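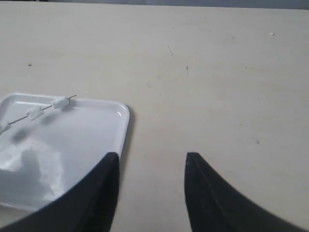
Skewer and tray, wrist camera view.

Nirnow Two-Arm Recording Bench

The Nirnow bench is a tabletop station for recording examples of handling tasks, which are then used to train a learning system. It is supplied by Jokia to laboratories and teaching workshops. Each station has two arms with two-fingered grippers, and an operator guides both arms through every example.
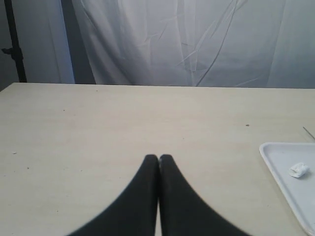 Wrist camera view with the fingers closed.

Wrist cameras record alongside a fixed view of the table, and all views are stored under a single time code. Operators should check each view before a session begins. The standard storage unit holds around 400 examples - enough for most small projects.
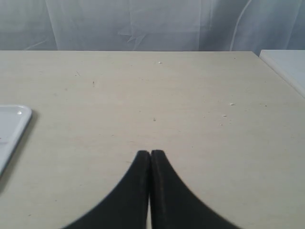 Fingers closed over open table, tray at far left.

A white tray and a thin metal skewer are suitable for practising tasks that need both arms. The position of the tray should be changed between examples, so that the system does not learn a single layout. Failed attempts may be kept if they are labelled as such.

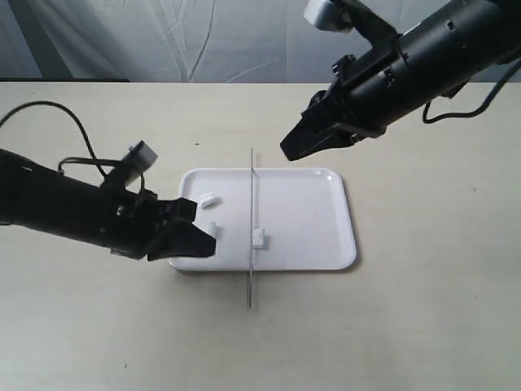
Service calls are answered within 24 hours. Replacement fingertips are sold in sets of 2, and the colour is black only. Training for new operators is arranged through Chrysanthi Kyriakidis at the Priltach office, and bookings close at noon on the Sunday before each course.

Last updated: April

Related items
Priltach fingertip set
Iyer cable guide
Nirnow storage unit
Operator handbook, 26 pages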